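**Plastic spur gears: grease or run dry?** (18 replies, page 2)

**flevby_mill:** Going back to the original question. I run a pair of acetal gears in the feed drive of an old Adams seed cleaner at Pollham. The handbook is for the iron set and says to grease monthly. With plastic on plastic I have stopped. Chaff sticks to the grease and the teeth wear faster than they ever did dry.

**Nondo:** Disagree. Dry acetal against dry acetal is a poor pairing. It squeaks, it warms up at the flank and it sheds powder. Either change one gear to nylon or put a thin film of silicone grease on it. Thin means you can hardly see it.

**flevby_mill:** Mine does 78 rpm at the small gear. Heat is not a concern at that speed.

**Nondo:** Speed is only half of it. What is the load?

**T_Prantl:** Before anyone argues load, check the centre distance. Plastic grows with temperature and nylon also grows with moisture. A pair set tight in a cold shed will bind by July. Most of the "wear" I get sent is tip rubbing from too little backlash. A blue pair:

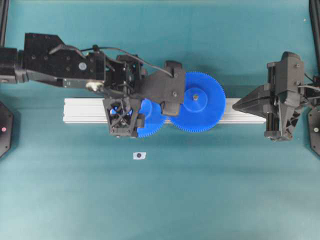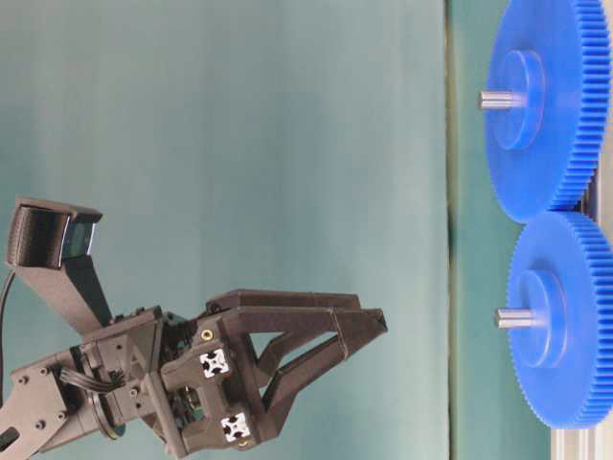
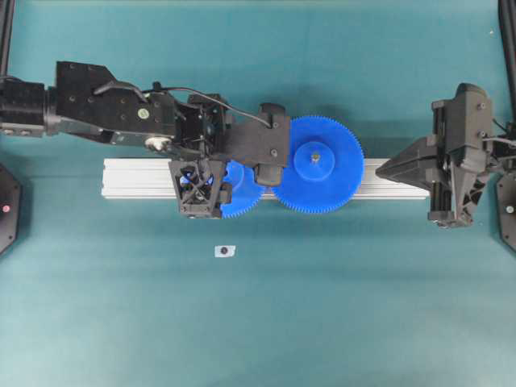
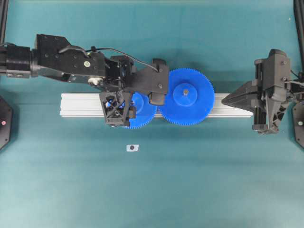
*Blue plastic spur gears; in the last one the teeth are in mesh.*

**T_Prantl:** On a fine tooth like that you have very little room for error in the centres. I slot the mounting holes for one shaft, put a strip of thin paper through the mesh, push the gears together, tighten, then wind the paper out. It should come out creased but not cut.

**oldlathe:** Paper is fine for brass. For nylon I would use two strips.

**T_Prantl:** Depends on module and diameter. For a small acetal pair one is enough. For nylon in a damp building I agree with two.

Thaddäus Prantl

**Nondo:** None of that answers the grease question.

**T_Prantl:** Clean enclosed box, light silicone grease. Open drive in dust, dry, and replace the smaller gear when the teeth go thin. It does more turns, so it goes first.

**flevby_mill:** That matches what I have. The hour meter read 3,728 when I fitted the present small gear. It is the fourth. The large one is original to the conversion.

**oldlathe:** 4 small gears to one large is a lot. What is the ratio?

**flevby_mill:** 2:1.

**oldlathe:** Then I would look at shaft alignment as well. Check whether the worn teeth are tapered across the face. Even wear means dust or load. Tapered wear means the shafts are not parallel.

**flevby_mill:** Just been out with the calipers. Tapered, thinner on the bearing side. I will shim the outboard bracket and leave it dry for now.

**Nondo:** Grease it after you shim it.

**flevby_mill:** No.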